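## Vondeck gripper kit on a two-arm bench setup: worth it for small tubs and tins?

I look after a small teaching workshop and we're looking at the Vondeck gripper kit, the one sold as a pair with the tablet app and the starter routines. Wostov are quoting £956 for the pair with fitting plates, and £39 a month after that if you want their support line. The older single-arm kit was £302 and we never got on with it.

What I want it to do is simple. One arm holds a tin steady, the other moves a small plastic tub next to it or away from it. The tins are open at the top and stand upright. The tubs are light and slide if you breathe on them.

Questions:

- Does it grip round metal without crushing it?
- Can it pick up a light square tub that isn't lined up with anything?
- Is the support plan needed, or can you manage without?

I've read the brochure. I'd like to hear from people who have used one.

*Asked in May, tagged: grippers, two-arm, kit advice*

---

### Answer 1 (accepted)

We've had the pair since last May, bolted to two arms we already owned. Taking your points in turn.

**Round tins.** Fine. Set the closing force to low and leave it there. The default is too high for thin metal and we dented several before we changed it. The setting is under Tool, then Limits, and it goes back to the default after a firmware update, so check it again each time. The fingers go well round a tin the size of a drinks can. Anything much wider and you're pinching it, and then it turns.

**Light tubs.** Less good. If the tub is square on to the gripper it picks it up nearly every time. If it's at an angle, the first finger to touch it pushes it along the table before the second one arrives. You have to turn the wrist to match the tub first, and the starter routine doesn't do that. I wrote my own and it took an afternoon. A thin rubber mat under the tub also works, if you don't mind a mat.

**Support.** I paid for three months and cancelled. They were polite and answered within a day, but most of what they told me was on page 33 of the manual. You can sign up for a single month later if you get stuck.

Two other things. Leave plenty of slack in the gripper cable, because the wrist turns further than you'd expect and a short cable pulls at the plug. And the fitting plates come with the wrong length bolts for a Morris arm. Ask Wostov for the short set before they post it. They don't charge.

For your job I'd buy it at that price, as long as somebody there is willing to edit routines.

— Iestyn Craddock

---

### Answer 2

get the Wulivura one instead, its cheaper and the fingers are softer. dont know if it does two arms

---

### Answer 3

I agree with most of the accepted answer but not on the support plan. If nobody in the workshop has programmed an arm before, keep it for the first few months. We had trouble getting the two arms to share a work area. They would both stop when the grippers came near each other, and it was a setting I would never have found. It's called Keep-out Distance and it's set per arm, so you have to change it twice.

On the tubs, I'd add that clear plastic is harder than coloured if you're planning to use the camera add-on. Ours missed clear tubs often enough that we stopped using the add-on for them and taught the positions by hand. Wipe the tabletop too, as marks on it were sometimes picked up as objects.

It's slow with both arms running. Moving one tub while the other arm holds a tin is nothing you'd do for speed. For teaching that suits us, as people can follow what each arm is doing. If you need it for packing, ask for a trial first. Wostov lend a pair for two weeks and you pay the return postage.

Our usual starting position for the exercise has the left gripper closed round the tin, the right one empty, and the tub between them at an angle so that the wrist turn has to be worked out. 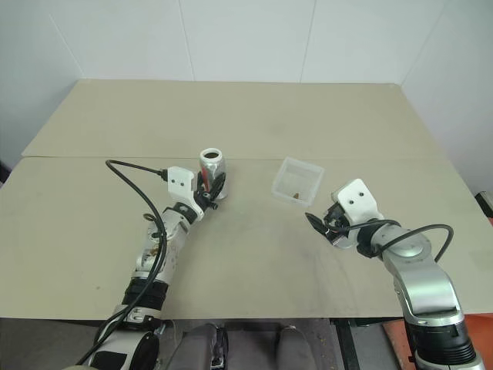
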